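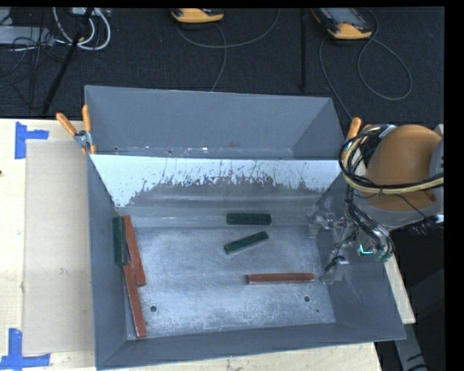
Marnie Goodspeed
Kitting lead, second shift, Hilladside (Henmont plant)
5 Nov 2021

I've been asked a few times what it's like now that the robots are here, usually by people who want to hear that it's either wonderful or the end of me. Settle in, it's mostly about blocks.

Kitting means you take parts out of a bin and put the right ones in a tray. I did it by hand for years. My job title had the word "picker" in it, which my mother never learned to like.

The robot also takes parts out of a bin. Its job title is Shemweta, which was the name of the whole project and got stuck on the arm because people will name anything that moves.

Before it touches a real part it practices on blocks. Green ones and longer red ones, in a metal bin with sloped sides. Six in there at the moment. A toddler would have views on how easy this is.

The three on the left are the ones I'd worry about. Green one up against the wall, a red one next to it, another red one butted up to both. I look at that and my fingers already know to tip one away and get under it. Try writing that down for somebody. I had to. It took me a whole afternoon and I ended up with a page and a half about thumbs.

The red one lying by itself on the right is what I call a gimme. Every demo video you have ever seen is a gimme.

So, what changed. Our headcount in kitting stayed the same. I'll say that early so you can stop skimming for it. Two people moved to returns and two came over from packing, and all four of them complained, so I'm calling that fair.

What did change is who gets interrupted. When the arm can't find a pick it likes, it stops and asks for help. A light goes on. One of us walks over, nudges a part, presses a button, walks back. Management calls this an "assist." On the floor it's called "going to see what it wants."

We logged 832 assists in October. I know because I'm the one who logs them. There was a form for it before there was a chair at the station.

Of those, 737 came down to a part sitting in a corner or up against a wall. The other reasons were spread so thin that I lumped them under "mood" until I was asked to stop.

The Woltier people took that list seriously, I'll give them that. Their engineer read every line, even the rude ones, and asked why we always shake the bin before starting. We shake the bin because we have always shaken the bin. She wrote that down and now there's a step in the procedure called "pre-settle."

I have mixed feelings about seeing my bad habit in a numbered procedure with a revision letter.

Good things, since I've been asked to list some. My wrists. I used to sleep in a brace and the brace is in a drawer. Also the heavy castings, which I will not miss and which the arm lifts without making the noise I used to make.

Less good things. Picking by hand you could talk. Two of you at a bench, hands going, whole shift, you'd solve somebody's divorce. Minding a station, you're on your own with one ear out for it. The talking has moved to the break room, and break didn't get any longer.

And the pay question. We're doing a different job now, with a screen, a log and a training certificate, at the grade for the old one. I raised this. I was told it was "being looked at," and I'd like whoever's looking to know that the arm gets its grievances fixed in a software update.

Our target is 3000 kits a week, same as before. We used to hit it tired and now we hit it annoyed. I prefer annoyed. You can drive home on annoyed.

New people ask me if they should learn hand kitting at all. Yes. The ones who've done it by hand can glance into a bin and tell which part it's going to stop for. The ones who haven't just stand there pressing the button harder.

Anyway, corner picks are the plan for next week, so blocks go against the wall on purpose and I get to sit by the bin and write down what it does. I've asked for a taller chair. There is a form for that too.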